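Lecture 6 handout: Reading a success rate
Notes by Fikri Tarigan, revised 8/25/18

1. The claim

The Hesonis paper reports that a two-arm policy trained on 200 teleoperated demos can roll a sheet of paper and set it down. Success is given over 20 trials. Before you quote that number, ask who decided what counted as a roll. The paper gives one sentence on it, and I have read it several times without learning much.

2. What the task asks for

Paper is a poor object for scoring. It springs back, it creases, and a loose tube and a tight one can look alike from a wrist camera. Our own setup uses pink sheets, with both grippers closing on the same roll between the arms.
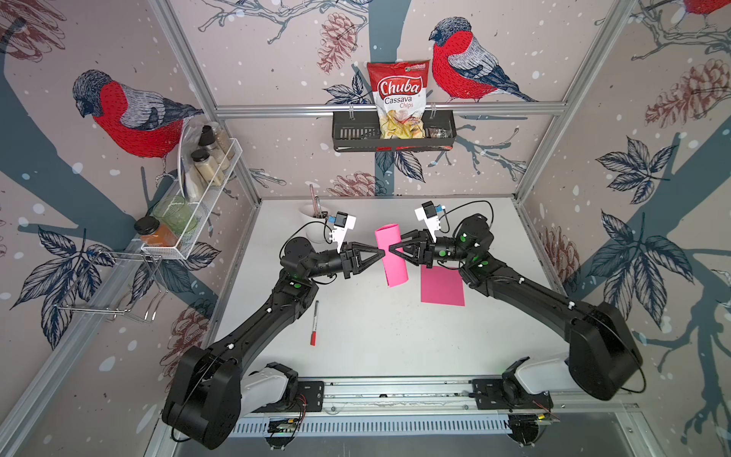 3. Problems with the evaluation

- 20 trials is a small sample. Work out the interval yourself before class.
- Start positions were reset by hand by the same person who scored the trials.
- The baseline got 43 demos, the new method got all 200. Quentin Riviere defends this in the appendix - I don't buy it.
- No test with a second paper color or weight.

4. For next time

Read the Hamel replication, sections 2 and 4 only. Write half a page on what result would make you drop the claim. "More data" is not an answer.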